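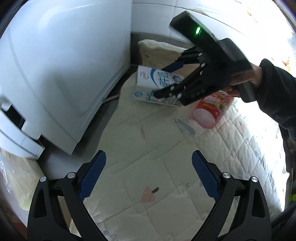

Re: [grippers] Finger pads, hand-held pair

On Tuesday, January 11, 2022, Ingrid Dvorak wrote:
> Left unit on the Condbridge pair closes off-centre since I
> changed the pads. Is it the pads or the links?

Links, most likely. Check play at the pivot caps with the jaws wide open. Ours at Prornthorpe had 2 outer pivots loose — the inner ones were fine.

Then refit the dark blue pads as a matched pair, ribbed faces inward, and bring the jaws together empty. The serrated edges should line up. If they don't, slacken the backing pieces and start again. 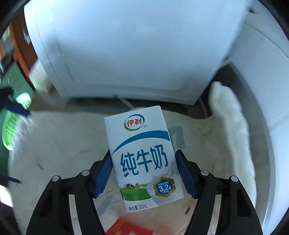

Repeat the closure on a 250 mL milk carton held upright. I do 8 cycles and look for the carton walking toward one finger. If it still favours one side after that, swap the pads left for right. A fault that stays put is in the linkage.

Threadlocker is in the grey drawer at Rosenthal.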